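Gripper Comparison Study – Call for Participants

Hilla is looking for teleoperators to take part in a paid comparison of two grippers on household pick-and-place tasks. The study runs through September at our Trundgate site. No robotics background is required, and first-time operators are welcome alongside experienced ones.

What is being compared

Both grippers mount on the same arm and run on the same controller, Misix. The first is a parallel-jaw gripper with flat rubber pads. The second, Yimer, has two jointed fingers that close around an object. Each participant uses both. The starting order is assigned at sign-in and cannot be changed.

We want to know how each gripper handles thin rims, flat-sided packages and soft-walled containers, and how much practice an operator needs before the results level off. Pilot work gave us 1282 logged grasps, all made by our own staff. Staff know the hardware too well for those numbers to say much about ordinary users.

What you will do

You will drive the arm from a desk with a handheld controller and a live camera view. Tasks involve bowls, food boxes, a fabric bin and similar items, placed on the floor or on a low cabinet. Each trial starts from a set layout and ends when the task is done or the time limit is reached. After each block you fill in a short form on grip confidence, delay and fatigue.
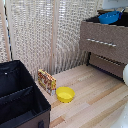
Floor-level task area with fabric bin, food box and yellow bowl; a second bowl, blue, is on the cabinet.

Participants attend 2 sessions on separate days. Each session includes training, a break and the timed trials. Dropped objects and failed grasps are normal and are logged like any other result. Please do not practice on similar equipment between sessions.

Who can apply

– Age 18 or over
– Normal or corrected vision, including color vision
– Able to use a two-handed controller while seated
– Available for both sessions in September
– Not employed by Hilla or by a supplier of either gripper

Left-handed applicants are encouraged to apply. The controller can be mapped for either hand, and we have very little left-handed data so far.

Payment and places

There are 37 places. Payment is $400, made after the second session. Participants who withdraw after the first session receive half. Parking on site is free.

Data

We record arm motion, gripper force, controller input and video of the task area. Operators are not filmed. Records are stored under a participant number.

How to apply

Use the form on the Trundgate site page. State your dominant hand, any experience with game controllers or remote equipment, and the hours you can attend. Sessions start at 9:30 a.m. and 1:30 p.m. Places are filled in order of application – a waiting list will be kept for cancellations.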